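Arvid Sjögren
@arvidsjogren
22 Jan 2026

I have been running the email newsletter for a small company called Gamance for 7 years, and this week I deleted more than half the people on it. On purpose. A thread.

Some background. Gamance sells refill pouches for hand soap. It's a fine product. There are only so many emails you can write about hand soap, and I have written all of them, several twice.

When I started, the list was 100 people, and I'm fairly sure the founder's extended family made up a good part of it. Open rates were terrific. His aunt replied to everything.

Then we discovered giveaways. You know the kind. Win a year of soap, just give us your email. The list shot up and everybody in the office walked around like we'd invented electricity.

What we'd done was collect a large group of people who like winning things. They had no feelings about soap at all. I respect that, but it makes them hard to write to.

By last September I was sending every issue into a deep, polite silence. Same handful of clicks each time. I changed the subject lines. I put an emoji in one. I'm not proud of the emoji. It was a duck.

So I asked Inent, the tool we send from, to show me everyone who hadn't opened a single email in a year. I had a cup of coffee ready for this. I should have had something else ready.

858 people. We had just over 1,500 in total. I'd been paying every month for the privilege of being ignored by a mid-sized wedding venue's entire season.

My boss's first idea was to email them more. This is everyone's first idea. If a person is pretending not to hear you across a parking lot, by all means get a megaphone.

We settled on one last message. Plain text, no banner, no coupon. Subject line: "Should we stop writing to you?" Two links, one for yes and one for no. It took me ten minutes to write and three meetings to send.

50 people clicked "no, keep writing." A few sent actual notes. One man said he reads every issue in the preview window and never opens it, and that he has strong opinions about the lavender one. Sir, you've been invisible to me for years. Welcome back.

(Side note for anybody about to do this: opens are a shaky number. Some mail apps block the tracking bit and some trigger it without a human being anywhere near. Look at clicks and orders too before you throw a person out. We had to rescue a handful of regular buyers from the pile.)

Everybody else got removed. I pressed the button myself. Inent asks you twice if you're sure, and the second time it uses a bigger font.

Took a break after that and went to make lunch.

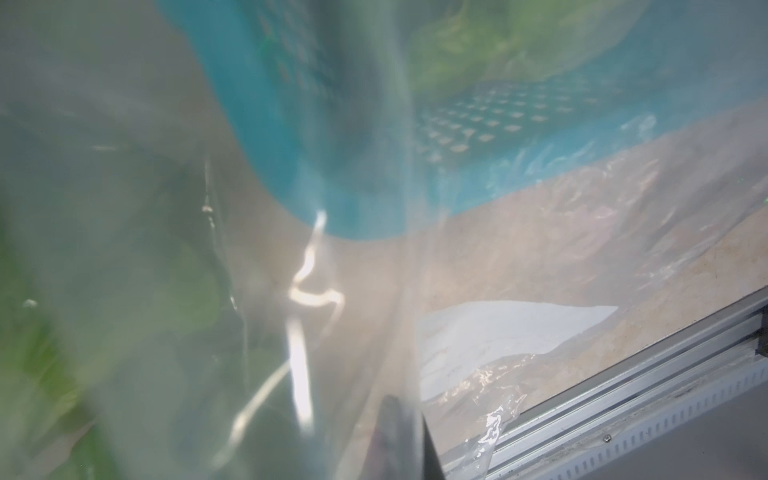

Greens, via bag.

Okay, back. The numbers after the cut. The next issue went to a much smaller list, and the open rate went up, as it would, since I'd just removed everyone who doesn't open things. Please don't let anyone put that on a slide as growth. My boss has put it on a slide as growth.

The part I do care about: replies. We got more answers to that one issue than to the whole fall put together. Mostly I think it's the writing. Once I knew who was left, I quit writing like a billboard and just told them the pump bottle was delayed and why.

Also the bill dropped a tier. I suggested the savings could go toward a better chair for the person who writes the newsletter. This is under review.

A friend at Undivdale did the same cleanup and kept her removed names in a separate folder "just in case." In case of what? Are they going to miss us all at once?

The sign-up form is different now too. It says what we send and how often, and there's no prize. Sign-ups have slowed to a trickle. Văn in the warehouse looked at the new form and said, "So it's just soap?" Yes, Văn. It's just soap.

Next issue is due tomorrow and I have one line of it. The line is "Hello." If you've got thoughts on lavender, my inbox is open, and there's a man I'd like you to meet.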